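Rellar实验室玻璃器皿自动整理项目 四月进展报告
报送:Bresico技术基金项目管理部
编制:Rellar项目组

一、本期概况

本期原计划完成烧杯类器皿的连续取放试验,并开始烧瓶类器皿的试验准备。连续取放试验在累计1,523次循环后中止,原因是夹爪在保持状态下出现非指令性张开,一只烧杯从约200毫米高度跌落至台面破碎。事件无人员受伤。按项目安全规程,当日停止一切带玻璃件的自动运行,设备转入手动低速模式。烧瓶类试验准备相应顺延,其余工作包不受影响。

二、事件经过

故障发生于周五下午,系统处于自动模式。机械臂完成抓取并抬升,在向放置位平移的过程中,夹爪控制器上报一次通信超时,随后自动重连。重连完成后夹爪执行了初始化动作,即两指张开至默认开度,工件脱落。上位程序此时仍记录为“已夹持”,机械臂继续走完剩余轨迹,在放置位执行了一次空放,未触发报警。现场操作人员听到破碎声后按下急停。

碎玻璃清理时,在夹指表面发现一处细小划痕,经检查不影响使用,仍予更换。

三、原因分析

1. 直接原因。夹爪控制器固件的默认设置为通信恢复后自动初始化,初始化包含张开动作。该设置在集成阶段未作修改,验收清单中亦无对应检查项。

2. 通信超时的来源。调取日志后,共查到18次同类超时,其中绝大多数发生在夹爪空载时,未造成后果,因此此前未被注意。超时均出现在腕部大角度旋转阶段。更换腕部线缆后,在相同轨迹下未再复现。初步判断为线缆接头在弯折时接触不良,拆下的线缆已送Zabala公司检测,结果尚未返回。

3. 检测缺失。上位程序以夹持指令的发送成功作为夹持状态的依据,未读取夹指实际开度。即使工件脱落,程序也无法察觉。项目组认为此项问题的严重程度高于线缆故障本身,同类设计在Stivari工位上同样存在,已一并列入整改。

四、现场工况 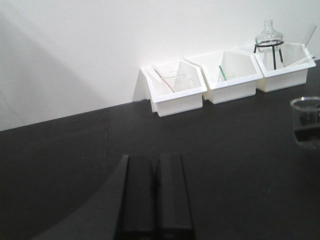
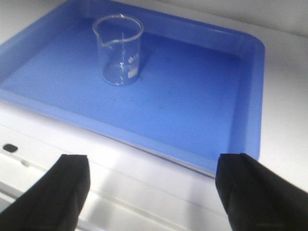
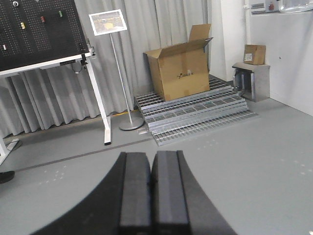

图1至图3 腕部相机视角。图1:靠墙放置的白色料盒及玻璃器皿;图2:蓝色托盘内的烧杯;图3:夹爪前方的地面及堆叠的钢格板。

五、整改措施及状态

整改共4项,状态如下。

(1)关闭夹爪控制器的自动初始化功能,通信恢复后保持原有夹持力,等待上位程序确认。已完成,空载及塑料替代件测试通过。

(2)在运动过程中周期读取夹指开度,偏离夹持值超过阈值时立即停止机械臂并报警。代码已完成,阈值仍在标定。薄壁烧杯与玻璃棒的夹持开度相差较大,使用单一阈值时,对细棒类工件存在漏报,拟改为按工件类别分别设定。

(3)更换腕部线缆,并重新固定走线,增大弯折半径。已完成。线缆列入定期更换件,更换周期待检测结果返回后确定。

(4)修订安全规程。自动运行期间人员不得进入工作区,进行碎玻璃清理前须断开机械臂动力并挂牌。规程草稿已提交内部审核。

六、对进度和经费的影响

连续取放试验需从零重新计数,已完成的循环数据仅用于故障分析,不计入验收指标。烧瓶类试验推迟至下一报告期。线缆、夹指及损坏器皿的费用由备件预算列支,不申请追加经费。若线缆检测结论指向选型问题,需更换为高柔性型号,届时另行报送变更说明。

七、下期计划

完成开度阈值的分类标定;使用塑料替代件进行故障注入测试,人为断开夹爪通信,验证工件保持和停机逻辑;测试通过后恢复玻璃烧杯的自动运行,初期限速,并安排人员全程值守。Stivari工位在完成第(1)、(2)项整改前维持手动模式。

待确认事项:恢复带玻璃件运行是否需要贵方书面同意。合同附件对此未作规定,请予答复。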